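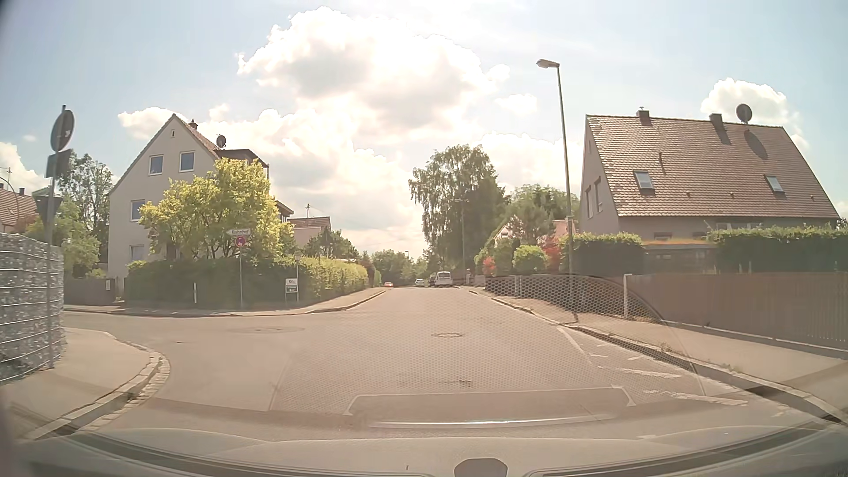 Diary, 10/17/26 — labelling, honeycomb, not enough tea

Up early, straight into the residential set. 540 frames left from the Edet run and I want them gone before I touch anything else. The method is holding, I think. Find the road edge first, then signs, then cars, and only then mark where the glass is lying to us. When I did it the other way round I kept drawing the reflection as if it was a kerb.

Junctions are the slow ones. Arrow sign for the Bahnhof, no-stopping disc under it, plus a pole with its signs turned away from us. New rule, written on a sticky note on the monitor: a sign seen from behind gets a box but no class. Voltora (our detector, version 4 now) likes to guess from the outline. Sometimes it guesses well. Still don't want it learning that from my labels.

Then the streets with no paint. Ran the free-space model over those before lunch, no lane lines to lean on, so it has to get the edge from the kerb and the gutter strip. Did better than I feared. Tree shadow is the trouble. Where a jagged one comes in from the side the model pulls the edge inwards, as if the tarmac stopped there. Same mistake with and without the mask, so that one's not the glass. Made a seperate folder for shadows. Should have done that weeks ago.

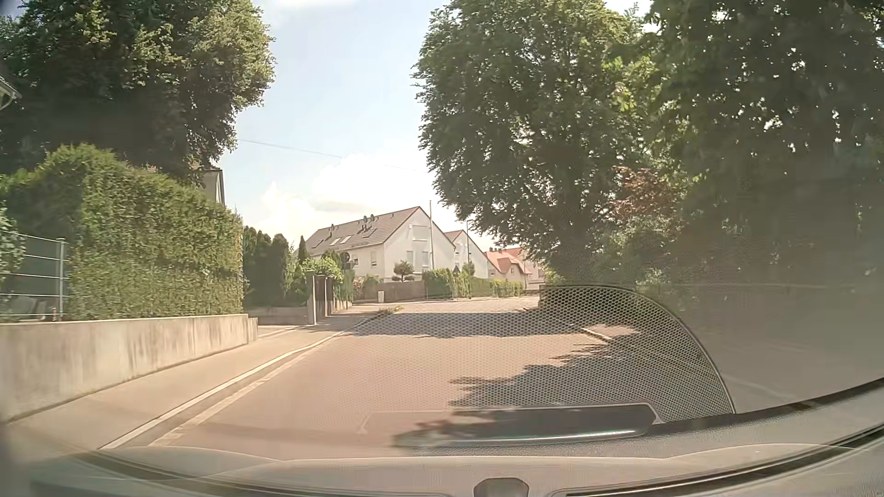

Page last changed: 10 days after first posting, typos and one wrong folder name

Afternoon, the mask test proper. The idea is simple enough. The honeycomb patch and the bright streak come from inside the car, so they stay more or less put while the street moves. Take 200 frames, find what doesn't move, make a mask, feed the mask in as an extra layer. Don't paint over anything. We tried painting over with Lunari in the spring and it invented kerbs, very nice looking kerbs, all wrong.

Result so far: fewer false edges in the lower right, nearly none on plain asphalt. Where the honeycomb sits over bushes it's a mess still. Also the mask goes soft when the sun swings round, so one mask per run won't do. Maybe one per street? Try that next. Need to keep the test streets well away from the training ones or the whole thing means nothing.

Last batch was the traffic island. Round blue sign with the arrow, striped panel under it, white line curving past on the right. Planner replay in Prastunach took the right side on every pass, mask or no mask, so no news there, but the edge it drew along the far kerb was steadier with the mask on. Only replay, mind — recorded pictures, no car being steered by it. Must say that in the write up, in large letters if need be. 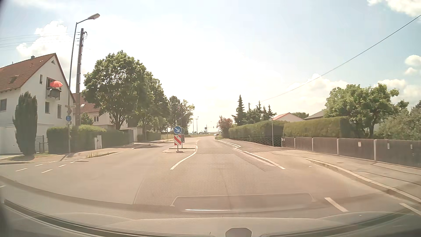

Edet wrote back on the shared log that a steadier edge is not the same as a correct one, and could they please have the error against hand labels before anybody puts this on a slide. They also want the mask shuffled between runs as a control, so we know the gain comes from the mask and not just from having an extra layer to play with.

Fair. Annoying, but fair. The shuffle is easy, one line in the loader. The hand labels are not. Set it going anyway, 3,000 steps, same seed as this morning, and went to find food. Toast again.

To do, in no order:
shuffle control, plus an all-blank mask while I'm at it
redo the kerb labels on the first batch, I was sloppy with the far ends
ask Edet which hand labels they trust
rename the shadow folder, it has a space in it and the script chokes
back up the drive, properley this time

Loss curve looks flat at the moment. Leaving it to run overnight and going to bed.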